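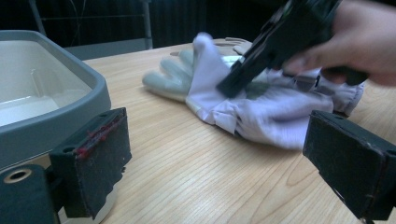
Photo: Givcombe Robot Workshop, Vinedley open day

How does a robot learn to pick up a glove?

Picking up a glove sounds like the easiest job in the world, doesn't it? You do it every winter morning, probably while thinking about breakfast! But a glove is floppy, and floppy things are very hard for robots. A box keeps its shape when you squeeze it. A glove folds and bunches up, and it almost never lies the same way twice.

At the open day in Vinedley, visitors can watch people teach this job by hand. They hold a tool called a gripper, which can pinch things a bit like your finger and thumb. In our photo, a black gripper is pressing into the middle of a white cloth glove, close to where the palm meets the cuff. Look at all those wrinkles!

The people do the job again and again, and a computer studies the recordings. Little by little, it works out which moves to try when a robot has a go by itself.

You can try it at home, too. Put a glove on the table and pick it up using two wooden spoons (no fingers allowed!). Now crumple it and try again. Was it harder?

The next open day is in October, for children aged 6 to 13. Bring a grown-up, and bring your questions, even the silly ones.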